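Print this page | E-mail this page

May
Posted by the course instructor, Stekano Shared Workshop

HOME ROBOT BUILD - HANDOUT 3
Two-finger gripper, wrist camera, soft stuff

Read before Thursday. Bring your own fingers, printed or cut, and the Lis board if you took one home. Sign it back in at the desk, they go missing.

Leftover from last time

Most of you got the arm moving. Good. Most of you also ran the servo cable on the inside of the elbow, where it gets pinched. Move it to the outside, leave a loop big enough for two fingers (yours), tie it at the shoulder and at the wrist. Not in the middle.

If your base still rocks, fix that first. A clamp is fine. Double-sided tape is not fine.

1. The wrist camera

Mount it above the gripper, tilted down toward the tips. You want both tips in view all the time, open and closed. If a finger goes out of view when the gripper is wide open, move the camera back or tilt it more. Do this before you tighten anything for good.

The Esano bracket has slots so you can slide it. The older Kinurier one doesn't, it has 3 fixed holes - use the back one unless your fingers are very short.

Focus: set it by hand, on the tips or a little past them. Put a dab of glue on the lens ring when you're happy. Autofocus hunts every time the fingers move and you'll get a mess.

Exposure: lock it. A white wall filling half the view will drag the brightness all over the place and then your cloth comes out too dark. Lock it with the gripper over the thing you want to pick up.

Cable: same rule as the elbow. Loop, tie, turn the wrist by hand both ways to the limit before power goes on.

2. Fingers

Start wide at the base, narrow at the tip. Blunt tip, no sharp corners. Sharp corners catch in weave and pull threads, and then you're buying somebody a cushion.

Dark fingers are easier to find against light fabric. Light fingers on a light couch is a bad afternoon. If you only have white filament, put a strip of dark tape near each tip.

Check for:
- both tips the same height when open
- tips meet flat when closed, no scissoring
- no play at the base when you wiggle the tip
- screws flush on the inside faces

Scissoring is nearly always one finger a tooth off on the gear. Take it off, turn one tooth, try again. Don't file the tip to make it fit.

3. Picking up cloth

Why cloth: it's cheap, it's at home, you can't break it. Also it's hard. A block has sides. A pair of sweatpants has whatever shape it landed in.

Where to aim. Don't go for the middle of a flat part, the tips just slide over it. Look for a fold, a ridge, anything that stands up. Waistbands are good, the elastic bunches up and gives the tips something to close on. Hems second. Flat leg or flat back last.
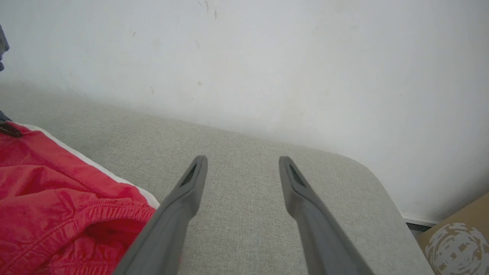
Come down slow for the last bit. Stop when the tips touch, then back off a hair, then close. If you press hard the padding gives, the fingers sink, and you end up gripping the couch. Everyone does this the first time. You'll hear the servo complain.

Set the current limit low for now. Too low and the cloth slips, fine, raise it one step. Too high and you cook the servo. Start from low.

Close, wait, lift. The wait matters. Half the drops we saw in the last group were the arm starting up while the fingers were still closing. Put a short pause in the script and leave it there.

Write down for every try:
- which part you aimed at
- how far open before the drop
- current limit
- held / slipped / missed

One line each. Don't write an essay. Don't skip the misses, they're the useful ones. The log from the last group has 3,941 lines in it and a good number are no use to anyone becuase the "aimed at" column is blank.

4. Where to put the arm

A table works. A couch or padded bench works too and is closer to what you'd want this for anyway. Things to know if you go with soft furniture:

The surface isn't level. It rolls off at the edges and dips where people sit. Touch off the height in 2 places at least, one near the edge, one near the center, and don't trust either one for the whole seat.

Clamp the arm to something hard. Not to the cushion. I shouldn't have to write this but here we are.

Keep the reach short of the wall. Set a soft stop in the software and check it at low speed with a hand on the switch. The wrist swings wider than you think when it turns, so check with the wrist turned both ways, not just straight.

5. Finding the edge

Second half of the session. Before the arm can pick anything it needs some idea where the surface stops. We do it the dumb way: color and brightness, one line of pixels at a time, from the tips outward. Pale fabric against a white wall is the hard case, the step in brightness is small and any shadow looks like an edge too.
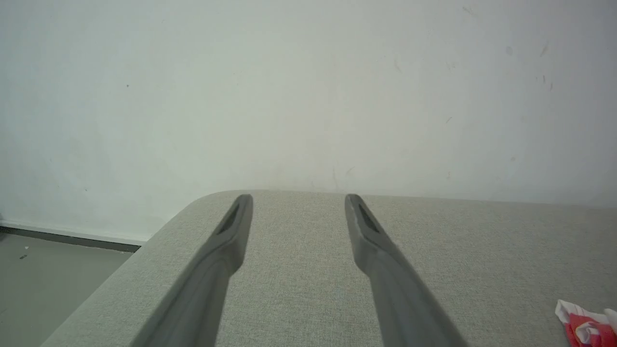
Run the edge finder first with the gripper held still, then again while it moves. Save both results. Tune the threshold on the still one. Expect false hits on the wall: scuffs and dark streaks like the cluster up at the right will pass for edges if the threshold is low, so throw out anything short and keep only long lines. The rounded corner won't come out as one line either, it comes out as several little ones, join them if they nearly touch. And mask the fingers out before any of this or the finder will proudly report the fingers.

For the mask: open the gripper, save a frame, paint over the fingers by hand. Close it, do it again. 2 masks is enough to start. Switch between them by gripper position. Yes there are smarter ways, later.

If your threshold works at noon and not at six in the evening, it's the window. Lamp on, blinds down, redo the exposure lock.

6. Color picking

Easier than edges. Bright cloth on a dull surface, pick by hue, ignore brightness. Red wraps around the end of the hue scale so you need two ranges and add them together. People lose an hour on that one. If you're getting only part of a red thing, that's why.

Anything with both white and a color in it will come back as pieces. Take the biggest piece, aim at that, don't try to be clever. White parts next to a white wall, forget it for now.

Clear small bits off the surface before a logged run unless they are what you're picking. Or leave them and write it in the log. Either one, just be consistant.

7. For next time

- cable on the outside of the elbow, checked
- camera focus fixed and glued
- one full page of log, soft item of your choice, all tries on the same surface
- edge finder results, still and moving, with the threshold you used
- name on everything

If the Lis board resets when the gripper closes it's the power supply. Don't run the servos off the USB. Separate supply, shared ground. Spare ones are in the drawer under the drill press, bring them back.

Room opens at the usual time, saw stays off while we're in there. Handout 4 covers putting things down again, which goes slower than you'd expect, so get the picking done first.

Print this page | E-mail this page
Last updated: Thursday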